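# Motley kitchen set, wiping subset: grip-loss fault

Recordings from the Motley kitchen counter. Read this before you train on them; part of the subset has bad gripper values.

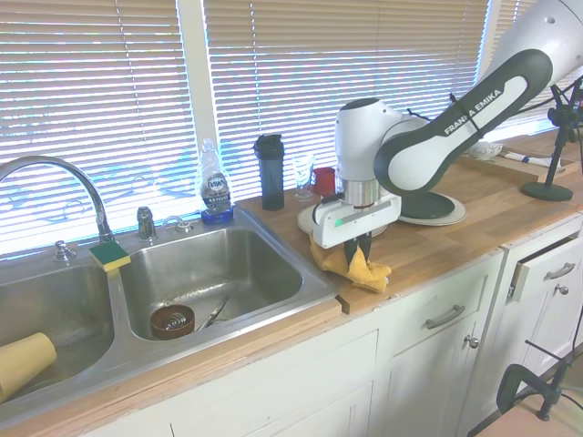 Umesh Awasthi asked whether the affected episodes should be pulled altogether, on the grounds that most people filter on the success flag and never open a README. They have stayed in. The success flag is now cleared on all of them, and there is a separate `grip_fault` column so they can be selected or dropped in one line.

## What went wrong

During cloth episodes the gripper sometimes reported a firm grasp while the fingers were letting go. The logged width stayed at its last value and the `is_grasped` field stayed true. The arm went on with the wipe, dragging nothing, and in several episodes pressed the bare fingertips against the countertop until the force limit stopped it.

The fault only shows up with thin or folded fabric. Sponge, cup and utensil episodes were checked the same way and are clean.

## Cause

Two things together:

1. The gripper state reader ran in its own thread. When a read timed out, the thread kept publishing the old message with a new timestamp. Downstream code saw fresh data and had no way to tell it was a repeat.
2. The grasp force for cloth had been set low to avoid bunching. A low force is fine as long as slip is caught, and with stale readings it wasn't.

Pankaj Jaiswal found the first one by comparing the gripper log to the joint log. Joint values always carry a little noise. The gripper width was identical to the last digit for up to 11 seconds at a stretch, which a live reading never is.

## Extent

| | Episodes |
|---|---|
| Total in subset | 2440 |
| Marked `grip_fault` | 324 |

An episode is marked if the gripper width repeats exactly for 10 or more consecutive samples while the arm is moving. This catches a few where the cloth was held the whole time. We left them marked, because the width values in them are still wrong.

## Safety notes

Nobody was hurt. The counter finish has two scratches near the front edge, and one pair of fingertip pads was replaced.

The force limit did its job, but it was set for the whole arm and was higher than it needed to be for wiping. If you run these policies on your own hardware:

- Lower the contact force limit before the first cloth run.
- Keep hands out of the workspace until the arm has stopped and the stop button is in. A gripper that reports "grasped" may be open.
- Clear glassware from the reach of the wipe path.
- Do not use `is_grasped` as an interlock.

## Fix

- The reader now drops a message when the read times out. It does not republish.
- Each message carries the hardware counter as well as the host timestamp.
- The controller pauses the arm after three missed gripper reads and needs a manual resume.
- Cloth grasp force was raised one step. Bunching is a bit worse.

Episodes recorded after the fix have `reader_version` set to 2. Don't mix versions when you fit anything to gripper width. The older clean episodes are usable, but their timestamps lag by a small and uneven amount.

## Fields

- `joint_pos`, `joint_vel`: not affected
- `gripper_width`: unreliable where `grip_fault` is true
- `is_grasped`: same
- `grip_fault`: true/false, per episode
- `success`: cleared on all marked episodes, otherwise set by the operator
- `reader_version`: 1 or 2

## Known gaps

The marking script does not look at periods when the arm is still, so a short stall at the start of an episode can slip through. Video has not been checked by eye for every marked episode. The Paredes copy of this subset was made before the `grip_fault` column existed and still has the old success flags. Replace it if you have it.

Send corrections to Pankaj with the episode number and the time within the episode.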